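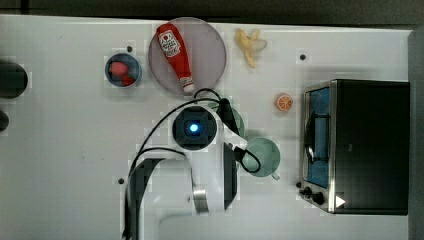
Gristunley, im November - Die Moltard GmbH legt für ihren Tischarbeitsplatz Usar erstmals einen Beschaffungsplan vor, der den Roboterarm, das Mobiliar und das Verbrauchsmaterial in getrennten Haushaltspositionen führt. Das Dokument richtet sich an Labore und Entwicklungsabteilungen, die Greifaufgaben mit Haushaltsgegenständen untersuchen und dafür Mittel beantragen müssen. Erste Anwenderin ist die Entwicklungsabteilung von Mapplebeck, die zwei Arbeitsplätze dieser Bauart in ihre laufende Investitionsplanung aufgenommen hat.

Der Plan gliedert die Ausgaben in Grundausstattung, Aufgabenmaterial und Betrieb. Zur Grundausstattung zählen der Arm mit Greifer und Kameramodul, die Tischplatte, die Steuerung und die Verkabelung. Als Aufgabenmaterial gelten alle Gegenstände, die auf dem Tisch bewegt oder bedient werden. Bei einer Küchenaufgabe sind das etwa Teller, Schüssel und Tasse, eine Ketchupflasche, Spielzeugobst wie Banane und Erdbeere sowie ein kompakter Tischbackofen mit Glastür. In den Betrieb fallen Ersatzteile, Wartung, Schulung und der Arbeitsaufwand für das Einrichten der Aufgaben.

Nach Angaben von Moltard wurde das Aufgabenmaterial in früheren Angeboten pauschal unter "Zubehör" geführt. Bei der Prüfung durch Einkaufsabteilungen führte das regelmäßig zu Rückfragen, insbesondere bei Geräten, die für sich genommen inventarisiert werden müssen. Ein Backofen ist in vielen Häusern anders zu verbuchen als eine Spielzeugfrucht, auch wenn beide für dieselbe Versuchsreihe bestellt werden. Der neue Plan sieht deshalb für elektrische Kleingeräte eine eigene Zeile vor, einschließlich der Kosten für die betriebliche Sicherheitsprüfung.

"Der Preis des Arms steht meist früh fest. Offen bleiben die Tischfläche, die Kabelführung und der Ersatz von Gegenständen, die im Versuch verschleißen", erklärt Amber Yeoman, Leiterin der Investitionsplanung bei Mapplebeck. "Wir haben diese Posten bisher aus dem laufenden Etat bezahlt und konnten am Jahresende nicht mehr zuordnen, welcher Arbeitsplatz was gekostet hat."

Bei der Tischfläche empfiehlt der Plan eine helle, einfarbige Platte. Die Abmessungen werden nach der Reichweite des Arms und der Grundfläche des größten Geräts bestimmt. Geräte mit Fronttür sind so zu stellen, dass die Tür zur Arbeitsfläche zeigt. Der Schwenkbereich der Tür ist in der Flächenberechnung als belegt anzusetzen, unabhängig davon, ob die jeweilige Aufgabe das Öffnen der Tür vorsieht. Bohrungen in der Platte sollen vor der Bestellung festgelegt werden, eine nachträgliche Bearbeitung ist im Festpreis nicht enthalten.

Gesondert behandelt wird die Kabelführung. Leitungen zum Greifer und zur Kamera müssen der Bewegung des Arms folgen und benötigen entsprechend freie Länge. Moltard bietet dafür einen Leitungssatz als Verschleißteil an und rät, ihn bereits mit der Erstbestellung in einfacher Reserve zu beschaffen. Greiferfinger werden ebenso geführt. Als Prüfintervall nennt das Unternehmen rund 200 Betriebsstunden - gezählt wird die Zeit, in der der Arm unter Spannung steht, also auch Stillstand zwischen den Versuchen.

Für die Beschaffung selbst setzt der Plan neun Monate an, gerechnet vom Antrag bis zur Abnahme. Enthalten sind die interne Freigabe, die Angebotsphase, die Lieferung und die Inbetriebnahme. Die Lieferzeit des Arms bestimmt den Ablauf nur zum Teil. Einen erheblichen Anteil beanspruchen die Freigabe der Mittel und die Gefährdungsbeurteilung am Aufstellort, die erst mit verbindlicher Tischzeichnung abgeschlossen werden kann. Aufgabenmaterial kann parallel bestellt werden. Moltard weist darauf hin, dass Handelsware wie Geschirr und Kunststofflebensmittel ohne Ankündigung geändert oder eingestellt wird. Wer Versuche über längere Zeit vergleichen will, sollte die Teile aus einer Charge kaufen und einlagern.

Beim Personal geht der Plan von zwei eingewiesenen Personen je Standort aus. Die Einweisung umfasst das Einschalten und Stillsetzen, den Wechsel der Greiferfinger und das Wiederherstellen einer dokumentierten Tischanordnung. Programmierkenntnisse werden nicht vorausgesetzt. Reisekosten für die Schulung am Standort Gristunley sind vom Anwender einzuplanen und erscheinen im Formblatt als Leerzeile.

Mapplebeck will die Arbeitsplätze nacheinander in Betrieb nehmen. Der zweite wird erst abgerufen, wenn die tatsächlichen Betriebskosten des ersten vorliegen. Moltard hat dieser Staffelung zugestimmt und hält den Angebotspreis für den Abruf fest, ausgenommen das Aufgabenmaterial. Eine Miete der Arbeitsplätze wurde geprüft und verworfen. Nach Darstellung von Yeoman ließ sich der Umgang mit beschädigten Tischplatten vertraglich nicht befriedigend regeln.

Der Beschaffungsplan Usar besteht aus einem Textteil, einer Kalkulationstabelle und einem Formblatt für die Mittelanmeldung. Er wird auf Anfrage kostenfrei abgegeben. Preise sind nicht eingetragen, sie werden mit dem jeweiligen Angebot mitgeteilt.

Pressekontakt: Moltard GmbH, Unternehmenskommunikation, Gristunley
Abdruck honorarfrei, Belegexemplar erbeten.

© Moltard GmbH | Impressum | Datenschutz | Kontakt | Nach oben

Diese Website verwendet Cookies. Technisch notwendige Cookies sind immer aktiv. Einstellungen ändern | Nur notwendige | Alle akzeptieren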